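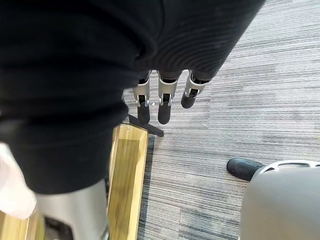 Chapter 5
Braking Systems on Light Vehicles

Before you start
You should have read the chapter on tyres and wheel bearings. You will need the workshop data sheet for the Toltdale saloon, which is used for the worked figures in this chapter and the next.

5.1 What the brakes have to do

A moving car carries energy. To slow it down, that energy has to go somewhere, and in an ordinary car nearly all of it is turned into heat where the pads rub against the discs, or the shoes against the drums. The heat then passes into the surrounding air.

The amount of energy depends on the mass of the car and on the square of its speed. Doubling the speed gives four times the energy. A driver who brakes from 60 mph is asking four times as much of the discs as one who brakes from 30 mph in the same car. Extra load matters too, but its effect is smaller. Four adults and their luggage might add a quarter to the mass of a small hatchback, and so a quarter to the energy at any given speed.

Stopping distance is made up of two parts. Thinking distance is how far the car travels before the driver presses the pedal. Braking distance is how far it travels after that. Work on the brakes can change only the second part. 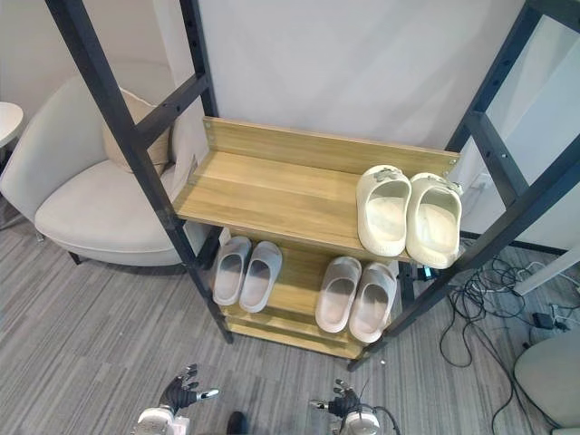 5.2 The hydraulic circuit

When the driver presses the pedal, a rod pushes a piston in the master cylinder. Brake fluid can hardly be squeezed, so the pressure is passed along the pipes to the pistons at each wheel. These have a larger area than the piston in the master cylinder, and they push with more force but move a shorter distance.

Air can be squeezed. A small bubble in the pipe makes the pedal feel soft, and a large one may let it go to the floor. Bleeding the brakes removes the air, and the method is set out in 5.4.

Modern cars have two separate circuits. On the Toltdale each circuit works one front wheel and the rear wheel diagonally opposite. If one circuit leaks, the other will still stop the car, though over a longer distance.

Key words
Caliper, disc, drum, fade, master cylinder, servo

Exercise 5A
Find the fluid reservoir on a car in your workshop. Note the level against the marks and the fluid type printed on the cap. Do not remove the cap.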